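The Lever

The report from Grotport ran to twelve pages and used the word "event" where I would have used "gas." I read it on the train to Fukach on Saturday morning, and by the time I got off I had stopped believing most of it.

What everyone agreed on was short. The Rindia arm in the kitchen at Yimyam had been told to clear the counter after the lunch shift. It picked up the rinds, the napkins and the wrappers and dropped them in the bin. Then it reached up to the wall, took hold of the orange lever on the gas valve, and pulled. It kept pulling for 12 seconds at 65 newtons, until the fitting started to leak. A dishwasher smelled it and hit the red button with a ladle. No one was hurt.

"It's a perception error," Valentin Moser told me. He had met me at the door in a clean jacket and he had a laptop open before I sat down. "The lever has the color of peel. The light was low. The model was 10 percent less sure than usual, and it went ahead. We've raised the threshold."

"So next time it'll have to be surer before it pulls the gas off the wall."

"That's a hard way to put it."

"How would you put it?"

He turned the laptop so I could see. He had a chart for me, with a line going up.

I have been looking at broken machines for an insurance company since before they had charts. The ones I looked at first were presses and conveyors, and when one of those took a man's glove, there was a bolt or a bent guard you could put your finger on. Now I get thresholds. A threshold doesn't have a bent edge. I asked to see the arm.

It hung over the counter with its fingers open. They had put a strip of tape across its base, the way you'd tape off a wet floor. I asked what stopped it from squeezing something for 12 seconds if the something didn't move.

"The force limit."

"Which is?"

"Seventy."

"And a peel needs?"

He didn't know. He typed for a while and found it didn't say. Somebody had set the limit for the heaviest pan in the kitchen and had left it there for everything else. It wasn't in the twelve pages.

"Fine," he said. "That's a fair note."

"I have another one. Who taught it to clear a counter?"

This was the part he was proud of. People had done the job by hand, in ordinary kitchens, holding the same sort of fingers the arm had, and the arm had learned from what they did. There were 1166 sessions. He said the number twice.

"How many had a gas valve in view?"

He typed again, and this time it took longer. I got coffee from the machine in the hall, which charged me for two and gave me one. When I came back he was rubbing his eyes.

"Plenty of them," he said. "It's in the background."

"Did anybody in any of them touch it?"

"Why would they? They're clearing trash."

"Did anybody reach toward it and stop? Did anybody do anything at all that would tell a machine it's different from trash?"

"People just know that."

"I'm sure they do."

He closed the laptop. To be fair to him, he didn't argue. He said they could fence off the wall in software, and I said I'd like to see a fence I could kick. He said the new sessions would be better. I said better how, and he said more of them, and then he heard himself and offered to show me one going on upstairs, in a flat the company used.

I took my coffee. It was an ordinary kitchen, cleaner than mine, with a gas hose at the back wall and its valve lever standing out yellow and orange, easy to see from the door. The work was dull to watch. Reach, close, lift, over to the bin, and back again for the next thing. I stood there for three oranges' worth.

"Well?" Valentin said.

I wrote down the height of the valve and how far it was from the counter's edge. Then I wrote "force limit, per object" and underlined it, and asked him to have them carry on as if I wasn't there.

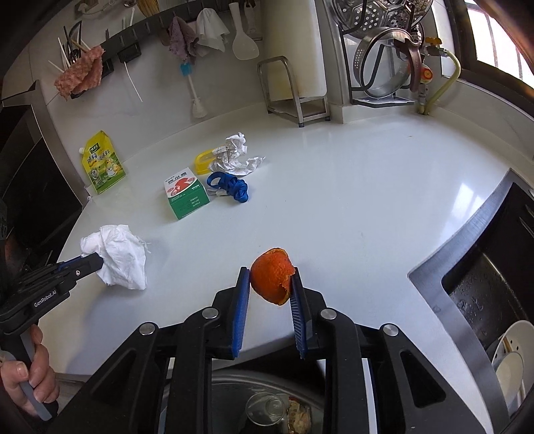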